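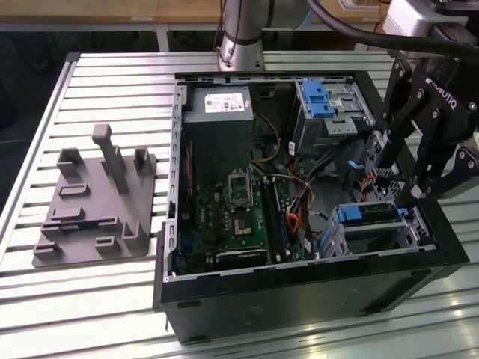 The computer in my mother's den lasted eleven years, which in my family counts as an early death. We are people who keep things. The toaster has outlived two mayors. So when the machine finally refused to start, the question put to me over the phone was who could fix it, and the idea of buying another one was treated as a kind of moral slip.

I live in Brosmont, where there used to be a repair shop for everything. You could get a lamp rewired, a zipper replaced and a vacuum cleaner brought back from the grave without moving your car. Now we have three places that sell phone cases. They are nice phone cases.

What we still have is Petro Dmytriv, whose shop on the Samwood road has been about to close since I moved to town. The sign in the window says CLOSING SOON and has faded to the color of weak tea. Petro fixes radios, mixers, computers, sewing machines and, in April, a great many lawn mowers belonging to people who put them away wet in the fall and are shocked by the result.

He charges 12 dollars to look at something. This is not a deposit. If he looks and shakes his head, you have bought a head shake, and I have come to think it's fairly priced. A head shake from Petro is final in a way that few things are at my age. My doctor hedges more.

He took my mother's computer with both hands, the way you would accept a casserole, and asked what it had been doing before it died.

"Solitaire," I said.

He wrote that down.
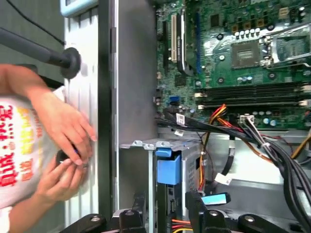
There is a whole economy in this line of work that you only notice once you've stood at the counter long enough. Parts come out of coffee cans. A knob from a dead stove goes onto a living one two towns over. Petro buys old stock from a warehouse called Notarero that seems to contain one of everything made before I got married, and when Notarero lets him down he calls Hryhorii Harasym, his former partner and current rival, who has a garage full of belts. They haven't agreed on anything in years. They talk every morning.

Their split was over a Stasiv sewing machine. Hryhorii felt it could be saved and Petro felt it had suffered enough. The customer, a patient woman by all accounts, got it back in a box, in pieces, with two separate bills. Both men still bring it up, and both believe I'm on their side.

I asked Petro whether repair made sense anymore, with new things so cheap. He said people ask him this constantly and always while holding something broken. Then he showed me a mixer he had just finished. The bill was 220 dollars. A new one would have cost less and come in a nicer color. The owner had paid without blinking, he said, and had driven it home with the seat belt on.

My mother's machine needed a power supply and a good cleaning. I picked it up on 1/13/11, in sleet, and carried it out to the car under my coat, feeling like a man stealing a small refrigerator. It started on the first try. She called that night to say it was louder than before, or maybe quieter, and that she had lost four games in a row.

She wants to know if he does toasters.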